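Hábitos de merienda y envases de un solo uso en la residencia Omerović

Trabajo de la asignatura Consumo y Alimentación
Autoras: Jasmina Jurić y Vesela Popescu
Tutora: Zorica Kolev
Entregado el 17/10/21

1. Planteamiento

El trabajo parte de una pregunta sencilla: cuánto residuo de envase deja la merienda de un grupo de estudiantes que vive en la misma residencia y compra en los mismos comercios. En el curso anterior Anil Achari había estudiado las cenas y dejó fuera todo lo que se come entre horas. Nosotras retomamos esa parte. La recogida de datos se hizo en mayo, durante 3 semanas, en las plantas primera y segunda.

2. Método

Cada participante guardó los envases de su merienda en una bolsa con su código y la dejó por la noche en la cocina común. A la mañana siguiente separábamos el contenido por material (cartón, plástico flexible, plástico rígido, metal) y lo anotábamos en una hoja de cálculo. Las bolsas sin código no se tuvieron en cuenta. Se registraron 2803 envases. También pasamos un cuestionario corto sobre el lugar de compra, el precio y si la merienda se come en plato, en servilleta o directamente del paquete.

Un problema de la primera semana fue la clasificación de los envases mixtos, sobre todo las cajas con ventana de plástico. Decidimos asignarlos al material de mayor peso y repetimos el recuento de esos días con el mismo criterio. Nataša Ivanov revisó la hoja y corrigió varias filas duplicadas.

3. Resultados

El plástico flexible fue la categoría más numerosa, con 978 envases, seguido del cartón, con 748. El resto se reparte entre plástico rígido, metal y una categoría de «otros» que quedó más grande de lo que esperábamos — en ella entraron los tapones sueltos y los sobres de azúcar.
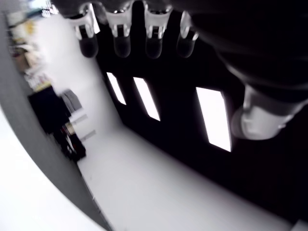
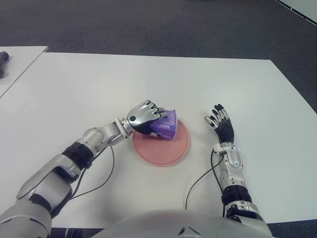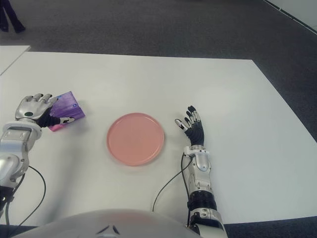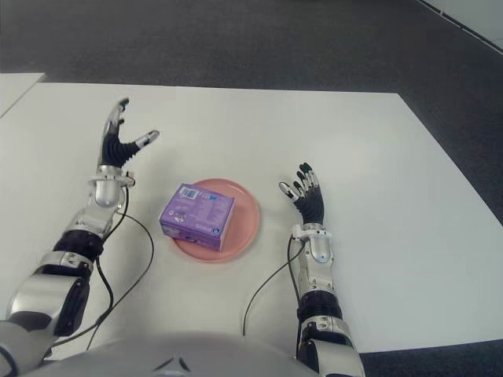 Figura 1. En las tres últimas fotografías, plato de color salmón sobre mesa blanca; en la última fotografía, con una caja pequeña de cartón morado encima.

En el cuestionario, la mayoría dijo comer directamente del paquete. Quienes usan plato suelen merendar en compañía y compran formatos grandes para repartir, lo que reduce el número de envases por persona. La diferencia se mantiene en las dos plantas. El precio influyó menos de lo previsto: casi todos compran en Panico, el supermercado más cercano, y solo unos pocos van a Flaltska, donde hay productos a granel.

4. Limitaciones

La muestra es pequeña y voluntaria, y es posible que se apuntaran sobre todo personas ya interesadas en el reciclaje. No pesamos los envases uno a uno, de modo que un sobre y una caja cuentan lo mismo. Tampoco sabemos qué parte de la merienda se come fuera de la residencia. La última semana coincidió con exámenes y varias personas entregaron la bolsa con retraso.

5. Propuestas

Proponemos colocar en cada cocina un contenedor separado para plástico flexible, que ahora acaba casi siempre con el resto, y acordar con Panico la venta de formatos para compartir. Para un trabajo posterior convendría pesar los envases por categoría y ampliar el estudio a los desayunos. La hoja de cálculo y el cuestionario pueden pedirse a las autoras.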